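Handheld gripper kit from Tiltine: now on trial hire
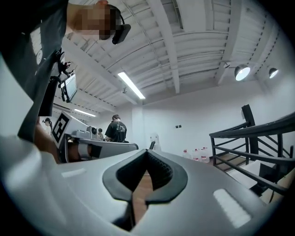
One reader who had the kit on loan in April wrote to say that the rubber pads held up better than expected, but that the first two days went on getting the headset and the gripper to agree with each other, and that anyone hiring it for less than a week should think twice. Several other replies made much the same point, and Tiltine has now changed the terms. The shortest hire is 12 days, and the first of those is set aside for setting up and is not charged.

The kit is for teams who want to record hand tasks and use the recordings to train an arm. The person doing the task holds the gripper, wears the headset and works at an ordinary table. No arm is needed at this stage. The finger pads are dark grey rubber with a V-shaped notch and fine ribbing on the inner faces. They are meant for small and medium items such as jars, boxes and folded cloth. Thin card and loose paper are still a problem - the pads tend to push a single sheet along the table and not lift it.

Hire costs 150 pounds a day for one gripper, one headset and a set of printed markers. A second gripper can be added at half the daily rate. There is a deposit of 2000 pounds, returned within 24 days if everything comes back in working order. Pads count as wear and are not taken out of the deposit. Spare pads come in pairs and are changed with a small hex key, supplied.

Recordings are saved in an open format. Makris, who handle the software side, will convert them for other systems at extra cost, but most users should be able to do this themselves with the script on the supplied drive. Check the free space on your computer first. The files are large and the script does not warn you when the disk is nearly full.

Two things to know before booking. The markers need to be fixed to something that won't move during a session, and they should be kept out of strong glare. The headset also has a cable, and taller users have asked for a longer one. Tiltine say one is on the way but have given no date.

Kits can be collected from the Skikden workshop or sent by courier. Stusent members get the courier charge refunded. Bookings for the summer open on 18th May, and the form is on the members' page under Hire. Please state whether you need left-handed grips, as there are only a few sets.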